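Wonau 厂内通讯

分拣站上机械臂这件事,说说进度,也说说人

2022年1月19日

先说结论,省得大家往下翻:分拣站不撤人,改班。细节在后面,赶时间的看最后几段就行。

食堂里传了好几个版本,有说五月全撤的,有说已经签了字的,还有说机械臂是从 Astside 那边淘汰下来的旧货。都不对。签字的只有试运行方案,一共两页,人事办公室门口贴着,自己去看。

背景简单讲几句。混料箱分拣一直是厂里最伤腰的岗位之一。来料不齐,条状的、块状的、支架、带线的小件,全混一个铁箱里,人得弯下去一件件往外捡,再按类放。一个班下来每人弯腰300次打底,这个数是安全组去年跟班记的,不是拍脑袋。医务室的登记本也翻过了,腰和手腕的毛病,分拣站排第一。所以项目第一个挑了这里,Zillodness 那条包装线反而往后放。包装线的同事有意见,知道了,排在下一轮。

试运行现在到哪一步:单箱,慢速,旁边始终有人。能抓的种类还不多,规整的条料和方块好办,带线的件难,线一勾一缠就得停下来重来。Samuele Santoro 负责调试,他的原话是"方的我不怕,我怕软的"。夹具换过两版,第三版在画图,Ametepe 的人下个月过来一趟,到时候会占用二号会议室,要开会的提前挪。

箱子也有讲究。旧铁箱有磨损,底板反光,灯的角度一变识别就跟着变,这一条前期没人想到,耽误了不少功夫。有人提议全换新箱,没批,理由是真上线以后用的就是这些旧箱子,换了新的调好,回头还得再调一遍。

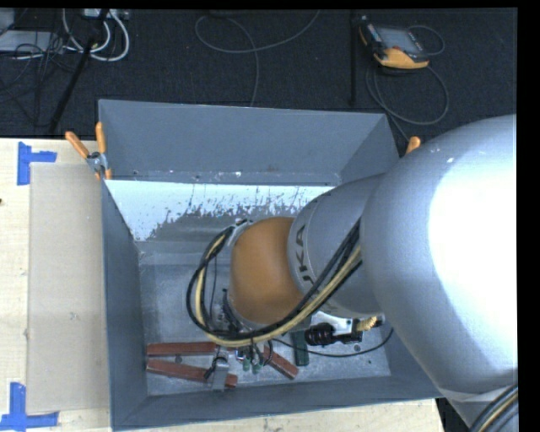 文:Carolina Louro
Wonau 厂内通讯 编辑,兼生产协调

接着说人。分拣站两个班合计21人,这是大家最关心的。跟 Lurdes Cardoso(人事)和 Ákos Takács(分拣站班长)各聊了一次,把能写的都写在这里。

第一,试运行期间编制不动。21个人,一个不少,工资等级不变,夜班补贴照发。

第二,岗位内容会变。机械臂管箱内取件,人管上箱、复核、处理它抓不了的件,还有异常停机以后的恢复。听着轻松,其实不一定。Ákos 说得直接:以前累的是腰,以后累的是眼睛和脑子。盯着一台慢吞吞的机器,手闲着,注意力不能闲,有几个老师傅试了半个班,下来说比自己捡还乏。这个反馈记下了,所以看护岗改成每50分钟轮换一次,原来方案里写的是两小时,太长。

第三,培训。示教器操作每人都要学,不分年龄。课程分基础和恢复两块,基础课全员,恢复课先报名先上。上课算工时,算工时,算工时,问的人太多,写三遍。教室在旧模具间,教材有葡萄牙语、英语和中文三种,中文那本翻译得有点硬,发现不通的地方请拿笔划出来交给我,正在改第二稿。

第四,计件奖金。这块还没谈拢。以前按个人件数算,现在机器和人混在一起,个人件数没法算了。目前两个方案,一个是按班组总量平分,一个是按岗位给固定补贴。分拣站内部投过一次票,80%的人选固定补贴,但是财务那边还要在核一遍。定下来之前按过去半年的平均数发,谁也不吃亏。哪天定了,哪天再出一期短的。

顺便说说 Fernanda Marinho。她在分拣站年头最长,闭着眼能摸出一箱料里缺哪一件。一开始她最反对,会上讲过很重的话,大意是教会了机器,自己就该走了。会后没人劝她,Samuele 第二天拿着一张抓取顺序的清单去问她,为什么机器老把后面的件带倒。她看了一会儿,说顺序反了,压在支架下面的不能先动。改完以后带倒的情况少了。现在抓取顺序表上有她的名字,在编写人一栏。她让我写清楚:她还是没有完全放心,只是愿意先看看。原样写在这儿了。

她还提了一条,我觉得该单独拎出来。师傅带徒弟,很多东西是捡料的时候顺嘴教的,哪种料爱裂,哪个供应商的件毛刺多。手不下箱了,这些话什么时候讲?目前没有好答案。Ákos 打算每周留一箱纯手工分拣,新人和老师傅一起做,不计产量。方案报上去了,还没回。我个人是支持的。

安全方面啰嗦几句。调试时段不要穿过工作区抄近路去茶水间,绕一下也就多走几步。地上有线,看脚下。示教器不要随手拿起来看,哪怕只是好奇。围栏还没装齐,到货晚了,没装齐之前只开慢速,这一条没有例外,哪个部门催都一样。上周有人把水杯放在控制柜顶上,不点名了,杯子在我这里,来领。

夜班的同事问能不能不在夜里试。可以。五月之前只在白班试,夜班照旧人工。之后怎么排,先看白班的停机记录再说,停机次数降不下来就不往夜班推。记录每周更新,贴在更衣室外面那块板上,旁边留了空白,有话直接写,署不署名都行。

还有几条零碎的:

恢复课第一批报名表在 Lurdes 那里,名额少,想上的早点去。

手套领用改到工具间,不在原来的柜子了,钥匙也换了。

看护岗的椅子,已经在采购,带靠背的。之前送来的样品太矮,退了。

有人问照明能不能调暗一点,眼睛难受。Samuele 在试偏一点的角度,既要机器看得清,又要人不晃眼,暂时两头都不太满意,再给他点时间。

想去现场看的部门,一次不要超过五个人,提前跟 Ákos 打招呼。不要站在机械臂正后方,也别隔着箱子喊调试的人,他们戴着耳塞,听不见的。

意见和问题发给我,或者塞编辑部门口的信箱。写得难听也没关系,字写请楚就行。下一期写奖金方案,如果那时候定了的话。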